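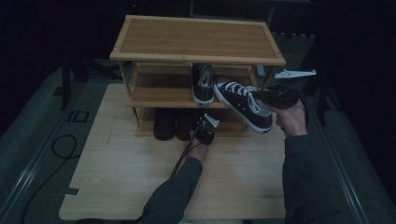
Hallway humidity, part two

2024-10-24

In May I wrote that the hallway smelled of damp and that I intended to measure it before buying anything. The measuring is done. These are the results, with a few notes on method for those who asked.

The flat is on the ground floor, with a solid external wall on the north side and no radiator between the front door and the kitchen. Coats, shoes and umbrellas all live along that wall. The floor is timber over a ventilated void. The air brick serving the void is on the street side and was half blocked with old mortar, which I cleared before taking any readings.

I used two Wekano loggers, one at skirting height and one at 145 cm, both set to record every 30 minutes. Before starting I put them together in a sealed box with a dish of wet salt for a day. One read two points higher than the other, so I subtracted two from everything it produced afterwards. Cheap sensors drift, and a pair that disagree by an unknown amount are not much use for comparing heights.

The upper logger behaved as expected. It rose when somebody cooked or had a shower and fell back within a couple of hours. The lower one rose more slowly and stayed up. On cold nights it sat 9 points above the upper one until mid-morning. Most of that gap is temperature: the same air holds the same water, but near the floor it is cooler, so the relative figure goes up. Once I converted both sets to absolute humidity the difference nearly vanished.

So the hallway is cold at the bottom, and the moisture is coming from the rest of the flat. A dehumidifier would have lowered the number, at a running cost I did not fancy, and left the wall as cold as before.

I made three changes, one at a time, with a fortnight between each. 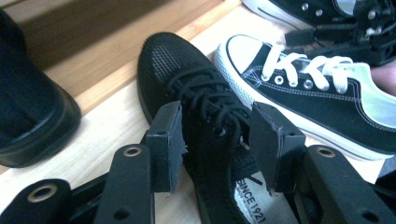

The first was to move everything off the wall by the width of a hand. Air trapped behind a coat or under a low shelf does not mix with the room, and the plaster behind it stays colder. This took ten minutes and gave the largest improvement of the three. The musty patch behind the coats has not come back.

The second was the kitchen door. It had swollen and would not latch, so steam from the hob went straight down the hall. I planed the top edge, sealed the bare wood and fitted a new latch plate. Evening peaks on the upper logger dropped by 8 points.

The third was draught strip on the front door. I tried the Davero brush type first and found it too stiff for the gap on the hinge side. The Harkier rubber profile compresses further and was easier to cut to length. The effect on humidity was too small to separate from the weather. The floor feels warmer, but I have no figures for that.

Leather and canvas are both slow to dry in a space at this temperature. Newspaper inside, changed once, still works better than anything I have bought for the purpose. Wet coats now go in the bathroom with the fan on.

The loggers will stay up through the winter. I have moved the lower one nearer the corner, where the skirting meets the party wall, and will post the file when the batteries need changing.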